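2023-06-13
Packing bench, Drustgate unit

Moved the soft-pack work to the wood table this morning. The steel bench is still full of Boltau cartons waiting for labels and I didn't want to shift them twice.

Job today was to settle how the bagged goods for the Ofori order get laid out before they go in the box. Benedicta Kpodo wants them flat, larger bag at the bottom, smaller one on top. Obed Asante has been standing them on edge, which is faster but leaves the top seal taking the weight of whatever goes above it. Tried both with the 265 mm carton.

Flat: lid closes without pushing. Takes two bags per layer if the seams face the same way.
On edge: lid closes but bows. Opened one again after lunch and the corner of the bag had a hard crease in it.

Going with flat. Obed agrees for this carton and would like to keep the edge method for the deep one – fine by me until we have tried it.

Scale: reads 2 g over with the tray on. Zeroed it with the tray and wrote that on the tape next to the switch. Heaviest filled bag was 212 g, so we are well inside the limit for the carton.

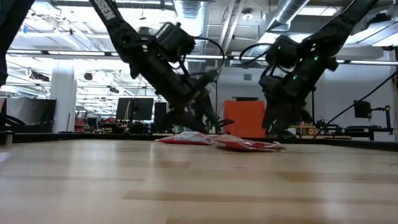 Label placement is the other thing I want to fix before September, when the Drerkton sizes come in. At the moment the strip goes wherever there is room, and whoever checks the box has to turn bags over to find it. The larger red bag has its white strip on it and can be read lying flat, so I would use that as the pattern and have every bag go down strip side up. The crinkled red and white one is harder to keep flat. Benedicta suggests smoothing it from the bottom seam toward the top before it goes in – will try that on the next 12 and note how the lids sit.

To do: ask about a shallower carton. New tape for the dispenser. Wipe down the table before the next batch, there is label glue on my side of it.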